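Speaker notes - "Doing the family tree without losing the family"
Tremilcombe Library, local history talk, 29 April 2023

(Wait for the kettle crowd to sit down. Water on the lectern. Glasses!)

Hello everyone, lovely to see so many of you out on a wet one. I'm going to talk for half an hour or so and then we'll do questions, and if you've brought a box of papers with you, hang on to it till the end because I will get distracted and we'll never finish.

I started on my family tree because of a christening spoon. My aunt gave it to me in a sandwich bag and said it belonged to "the Purves side", and I didn't know we had a Purves side. (Pass the spoon round here. Ask for it back.)

So, first thing I did was go straight online and copy somebody else's tree. Big mistake. It had us going back to 1431 and a knight, and I was thrilled, I rang my brother and everything. Then I noticed that one of my great-great-grandmothers had apparently given birth four years after her own funeral. I took the whole lot down and started again with my own birth certificate, and that's what I'd tell you to do as well. Start with yourself, then your parents, then theirs. It's slow and it's a bit dull and you'll be very glad of it later.

Talk to the oldest people first. The records office will still be there in February, but your great-uncle might not be. Take a photo along, any old photo, and ask who's standing at the back. Don't ask "what was your childhood like?" - you'll get "oh, fine". Ask what colour the front door was. Ask who wasn't allowed in the good room. 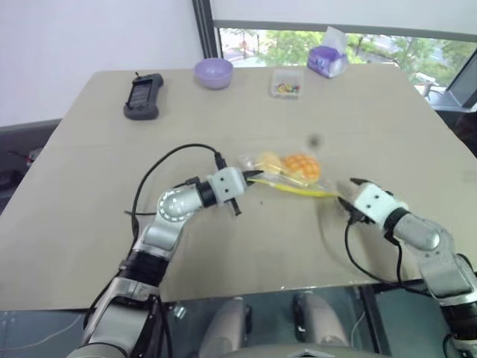 Write down what they say in their own words, even the bits you're sure are wrong. My aunt swore blind that her grandfather came out on a ship called the Satunine. I looked for it for two years and couldn't find it on any list. I've still got it in the file with a question mark next to it, and I'm not rubbing it out.

Next, spelling. Please don't get precious about spelling! I've found our lot down as Purves, Purvis, Purvess and once, in a rate book, as Parvis. The clerk wrote what he heard. If your search comes up empty, say the name out loud in a strong accent and type that in.

(Skip this bit if running late.) Page 366 of the parish register is my favourite page of anything. Two Elspeths baptised in the same month, cousins, both with a father called John. I had the wrong one for ages. What sorted it was the witnesses, so do read the witnesses, they're usually family or the neighbours.

Now, keeping it all tidy. I use a paper folder for each couple and a plain notebook for where I've looked, including where I looked and found nothing. Elspeth Munro, who taught me most of this, calls that one the book of disappointments. It's saved me from ordering the same certificate twice. Three times, in one case.

The earliest one I'd put my name to is a marriage in 1765. That's as far as I go and I'm happy with that.

Thanks to Euan Lennox for setting up the chairs. Handouts are by the door - questions?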